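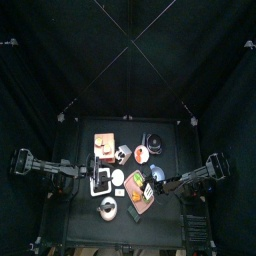 Chapter 4. Crops and the Towns They Feed

Start with a map of Wonville. Farms on the edge, market in the middle, one road in. Why there? Mostly water. The Grondia river floods in June and leaves good soil behind, and corn does well on it. Leafy crops too, but they spoil fast so they're grown closer in.

Key terms: staple, yeild, hinterland.
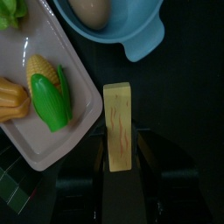

Page last changed: November 8, 2025 by Perla Tlapale

A staple is a food people eat most days. Corn, in Wonville. Yield = harvest per acre. Town had 412 people at the first count, 1,144 at the next. Could the same fields feed them all? Keep that in mind for for section 4.1.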